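Sorting by the bedful: an interview with Dwynwen Jarman

Dwynwen Jarman runs the clothing side of Climley, a service that clears, sorts and folds the contents of bedrooms before a move. She came to it from stock control at Gretano, a linen wholesaler, and still talks in units. Last year her crew logged 3,119 garments across jobs of every size. The smallest was a student room. The largest, a house on two floors, came to 900 pieces and took until Thursday evening.

I asked first about the work surface. Jarman prefers the client's own bed to a folding table. "A bed is wide, it's at a workable height for most people, and it already has a clean sheet on it," she said. "A plain, light sheet is best. You can see a dark sock on it, and you can see lint."

She strips off pillows and covers before starting, and leaves only the fitted or flat sheet. Cartons stay at the wall side of the mattress, within reach, so that the open side is left for handling cloth. Reused cartons are fine if the base is sound. Old printing doesn't bother her, but she wants the new label on two faces. 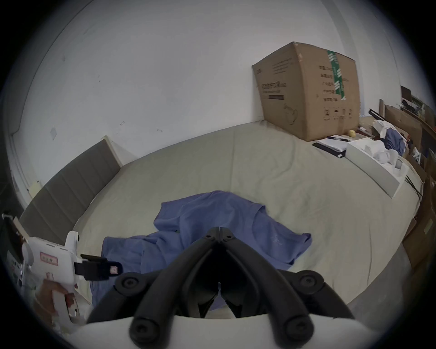 T-shirts take up more of her time than any other garment. "They come out of the drawer in a ball," she said. "You find the hem, you find the shoulders, and you pull it flat before you decide anything. People try to fold the ball." Her sequence is fixed: flatten, check the print, turn the sleeves in, fold lengthwise, then fold twice from the hem. Printed shirts go with the lettering facing in, which she says slows cracking in storage.

Her limit for a carton of cotton is a filled weight one person can lift without shifting grip. Beyond that she starts another. She tried vacuum bags from Moller for a season and dropped them. "The volume goes down and the weight doesn't. Then the creases are set hard."

Records are kept in Holovko, an inventory program she describes as slow but stable. Each carton gets one line: room, type, count, condition. One job in March ran to 358 lines, partly, she admits, through her own habit of splitting categories too finely. Sleepwear is now a single category.

Her target this year is a job of 1,000 pieces with no carton reopened for a recount. The closest so far had two.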